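Skimine Opens Computer Refurbishing Program to Small Towns and School Districts

OKIDANO — Monday, June 2, 2025 — Skimine, a refurbisher of used office computers, is opening its trade-in program to small towns, public libraries and school districts. Until now the program has been limited to business customers turning in at least 200 machines at a time. The new minimum is 10.
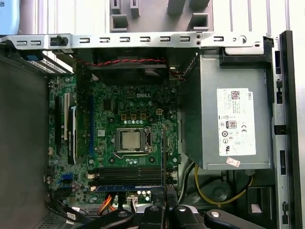
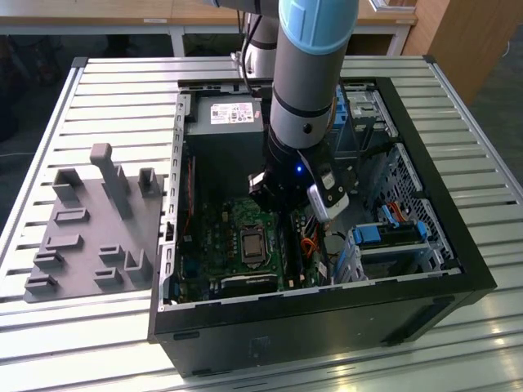

Open desktop computers.

Under the program, customers send in desktop computers they no longer use. Skimine wipes or destroys the drives, tests the remaining parts and rebuilds the machines that can still do a day's work. Customers may take payment for the equipment or apply its value to refurbished computers from Skimine's own stock.

The lower minimum follows a trial with 53 public offices that ended this spring. Those offices turned in 912 desktops between them. Many had been sitting in storage rooms and basements because the offices did not have enough machines to qualify for pickup and did not want to send the drives out with the regular trash.

Pickup is handled by Illine, a regional freight carrier that already serves Skimine's business customers. Illine will collect from any address with ground-floor access or a working freight elevator. Machines do not need to be boxed, but they should be stacked on a pallet and wrapped. Offices without a pallet can ask for one when they book.

Each customer receives a list of serial numbers when the shipment is checked in, followed by a written record of how each drive was handled. Customers whose rules require drives to be destroyed before they leave the building may remove them first. Desktops sent without drives are accepted at a lower value.

Skimine accepts desktops from all major manufacturers, along with their power cords. Keyboards and mice are accepted but carry no trade-in value. The program does not cover printers, tube monitors, or laptops with swollen or damaged batteries. Parts that cannot be reused are sorted by material and sold to recyclers.

Refurbished desktops sold through the program come with a one-year warranty on parts and labor. Memory and storage upgrades can be ordered at the time of purchase. Orders are filled from the company's warehouse in Căpraru, and stock varies from week to week — larger orders may ship in more than one delivery.

Booking is open now, with the first pickups under the new minimum set for July. School districts that need equipment removed before fall classes should book early, as summer dates are limited. A price sheet and booking form are available from the Skimine customer desk.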